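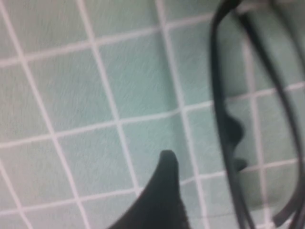
One reader of our last report wrote back that the visit totals were fine but that she still couldn't tell whether the same kids were coming back each week or whether we were getting new ones every time. It was a fair point, and the attendance section has been redone with that in mind.

Truvholm Climbing, Youth Access Program
Second progress report to the Rajput Fund
Submitted Fri 5 May

Attendance

The program logged 802 visits in this period, up from 712 in the one before. Of those, 434 were by climbers who had already been to at least four sessions. The rest were first visits, school groups and kids still in their first month. We now check everyone in through Pindex at the front desk, including school groups, who used to sign a paper sheet at the wall. A few early sheets had no dates on them and are left out of the totals.

The after-school sessions are full on both days. The weekend morning session is not. It was set up for families who can't get here during the week, and most weeks we have had room for six or seven more. We have moved it an hour later and will see if that helps before changing anything else.

Coaching

Two new assistant coaches finished their belay checks and are working regular shifts. A third started but left for a job out of state. Until we replace that position, the top-rope group is capped at twelve, and the others boulder for the first half of the session and switch over after the break.

The older group has started lead climbing on the short wall. Falls practice took longer than planned — three sessions instead of one — and we think that was time well spent.

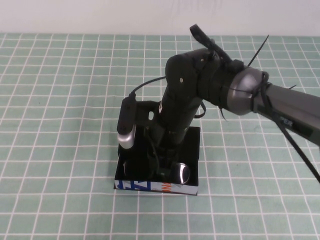

Report 2, page 2

Equipment

We spent $3,336 of the equipment line. It went to harnesses in the two smallest sizes, shoes, and two ropes. The shoes were the urgent item. We had plenty of middle sizes and almost nothing for children under eight, so some of them were climbing in sneakers. Eleven pairs of older shoes were sent out for resoling and nine came back usable.

The auto-belay on the left side of the main wall was due for its yearly service and went to the shop for two weeks. We did not use grant money for this.

Outdoor day

The trip to Naltard has been moved to June. The approach trail was washed out near the lower parking lot, and the land manager asked groups to stay away until it is repaired. The bus company held our deposit without a fee. Permission forms have to be sent home again with the new date, and we would like to have them all back a week ahead.

Next period

We expect to fill the open coaching position and run the Naltard trip. We also want to set aside a small part of the travel line for bus passes, as several families have told us the fare is what keeps them from coming twice a week. This would be a change to the approved budget — a one-page request will follow separately. No other changes are planned, and the final report is still on schedule.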